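Jistent Two-Language Reader: a review after one winter with the Greek letters

I bought the Jistent reader to help me through a collection of ancient letters, the kind where a philosopher writes to his friend about grief, money and bad digestion on the same page. My Greek is from university and it has become weak. My English is better, but it is also learned, so I always read with two dictionaries near me. A product that promises to put the original and the translation together was made for a person like me, or so I thought in the shop.

The Jistent is a folding stand with two book rests, a narrow shelf for cards between them, and a set of 50 printed grammar cards. The publisher Skotness sells it in a box with their own edition of the letters, in two volumes, Greek in one and English in the other. You can buy the stand alone, but the cards come only with the full set. I paid for the full set.

First the books. The translation is clear and does not try to be too modern. When the old writer is being rude, the English is rude too, and I was glad for this, as my earlier translation made everybody sound like a polite uncle. The introduction has 20 pages and explains who the people in the letters were, how the collection was put together long after their death, and which letters are probably not real. I wish this last part was longer. There is a group of letters near the end, to a king, which many readers doubt, and the introduction gives them only one paragraph.
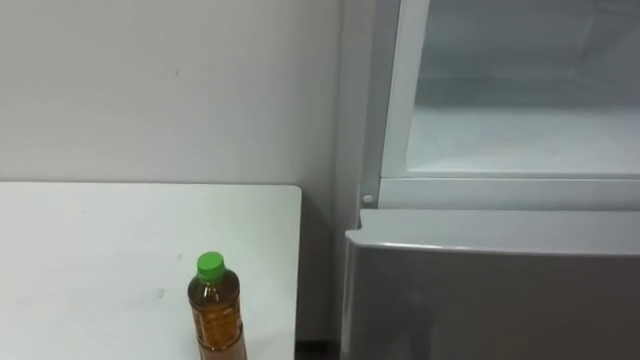

White table and refrigerator, with the wall behind.

The notes are at the foot of the page in the English volume. In the Greek volume there are no notes at all, only the text and the small list of different readings from the manuscripts. For a student this is a problem. You meet a strange verb form on the left side, and the help for it is under a different line on the right side, and sometimes the two volumes do not turn their pages at the same place. By letter 12 my volumes were one full page apart. I started to put a pencil mark in the margin each time I had to correct it.

The stand helps with this more than I expected. Both rests have a metal arm which holds the page open, and the arm is gentle. The English volume has 493 pages and it stays flat even at the very beginning and at the very end, where thick books usually like to close themselves. The angle can be changed in 5 steps. I use the second lowest in the evening and the middle one in the morning, when I sit more straight.

I do not like the shelf for the cards. It is too shallow, and if you push the stand even a little, the front card slides down on the book. After some weeks I kept the cards in a cup.
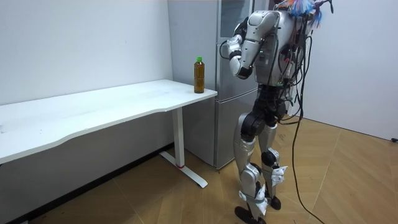
Silver-and-black humanoid robot by the desk, parquet floor.

About the cards I have a mixed opinion. The ones for verbs are excellent. Each card takes one real sentence from the letters, shows the form, and gives the number of the letter, so you can go and read it in its place. The cards for particles, these little words which mean almost nothing and change everything, are weaker. One card says a word "adds emphasis" and stops there. My old school grammar gave two pages to the same word. There is also a mistake on card 31, where the accent is on the wrong syllable. Skotness answered my message on a Wednesday, two days after I wrote, and said it will be corrected in the next printing.

For comparison, I borrowed the Fairclough edition from the library. It has the Greek and the English on facing pages in one small volume, and for simple reading this is the better idea. The pages always match. But the print is very small, the English is stiff, and the notes are few. The Relladow paperback has only the English, with a long and very good essay about friendship in the letters. If you have no Greek and no plan to learn it, buy this one and save your money.
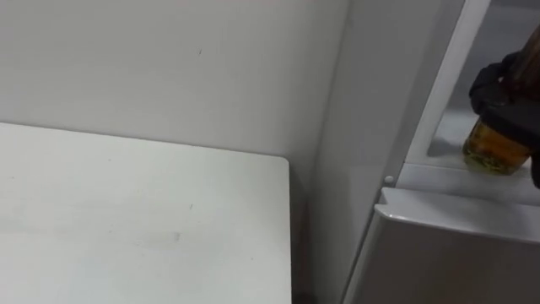 Corner of the white tabletop.

The Jistent set is for people in the middle, who had some Greek before and want it back. I read one letter each evening from November until March, and now I look at the English volume maybe half as often as in the beginning. Some of this is just practice. Some of it I give to the verb cards.

Good: the translation, the page arms, the verb cards, paper that takes pencil well.
Not good: volumes that do not match, the card shelf, the particle cards, a price that is high for a student.

My rating is four of five for the books and three of five for the stand. I have ordered the second collection, this time without the stand.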